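Notes on Keeping Silence in a Working Week
Posted 12/2/24

The first week of Advent has begun, and with it the practice our congregation in Totuldale has kept for several winters: 20 minutes of shared silence at the close of each working day, from now until the last Friday before Christmas. I have been asked to set down in writing how the practice is conducted and what we understand it to be for. What follows is my own account and has no standing beyond this blog.

The practice was brought to us from Nurmi, a small house of prayer where I spent part of a sabbatical. The community there observed silence three times daily, and guests were expected to join without instruction. I found the first days difficult. I had arrived with a reading list and a plan for a series of sermons on the Book of Lamentations, and I used the silence to compose paragraphs. It was only on the fifth evening, when I had run out of paragraphs, that I began to pray.

On my return I proposed a shorter form suited to people with employment and families. The council agreed to a trial of one season. We had expected attendance to fall after the first week, and it did, but those who remained asked that the practice be repeated the following year.

The order is simple. The doors are opened at a quarter past five. One candle is lit at the front, and a single verse is read aloud, usually from the Psalms or from Isaiah. The reader then sits down with everyone else. At the end a small bell is rung once, the Lord's Prayer is said together, and people leave when they wish. There is no music and no address. Visitors sometimes ask whether they may bring a book or a rosary, and they may.

I should say something about the choice of verse. In earlier years I selected a different text for each evening and took some care that they should form a sequence. I have since given this up. We now read one verse for the whole week, so that by Friday it has been heard five times. This week it is Psalm 130, verse 6, in which the soul waits for the Lord more than they that watch for the morning. I have preached on that verse and have studied it in two commentaries, and I had not noticed until last winter that the words about the morning are said twice. 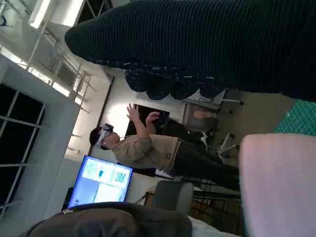

Brayden Arsenault wrote to me after last year's season to object, courteously, that silence of this kind is a comfort for those who already have quiet lives. He works night shifts, he said, and goes home to three small children, and an invitation to sit still at a quarter past five seemed to him to have been written by a man who had already had his supper. He added that he prays in his car, with the engine running, and that he did not think God minded the noise.

I have considered his letter many times. He is correct about the hour, which was chosen for the convenience of the council, and he is very likely correct about the supper. This season we have added a morning observance on Wednesdays at seven, after the night shift ends. Whether he will come is his own affair. I do not wish to suggest that a person who cannot attend is missing the substance of the thing.

His letter also raised a broader question - whether silence must be quiet. The older writers do not seem to have thought so. The desert fathers wove baskets and ropes while they prayed, and the monks who came after them plowed, copied and washed dishes. What they sought was a kind of attention that could survive ordinary work. I have known people who possessed it, and few of them held any office in the church. One was a school cook in Gamden, who prepared lunch for 300 children each day and who told me that she said the Jesus Prayer over the potatoes. She was never, to my knowledge, on a retreat.

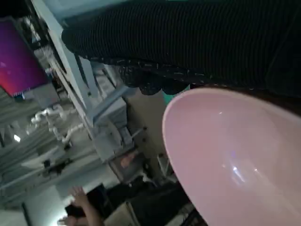
It was with her in mind that I revised the leaflet we hand out at the door. The former version ran to 400 words and contained a paragraph on breathing, a paragraph on posture and a quotation from a mystic whom I had not read in full. The new version has 30 words. It gives the verse, the times, and the request that telephones be switched off. Two members have told me that they miss the paragraph on breathing, and copies of the old leaflet are kept in the vestibule for anyone who wants one.

There remains the matter of distraction, on which I receive more questions than on any other. People report that they sit down intending to pray and find that they are thinking about the furnace, or about something said at work. I have no method to offer. My own habit is to name the thing once before God and return to the verse, and on some evenings I do this from the first minute to the bell. I used to count such evenings as failures. My director at Nurmi asked me to stop keeping the count, and I have tried to obey him.

A group from the parish at Unutby will join us on the second Wednesday morning in December. Coffee will be served afterward in the lower hall, and those who are able to bring bread or fruit are asked to leave it on the side table before seven. The side entrance will be used, as the front steps are under repair.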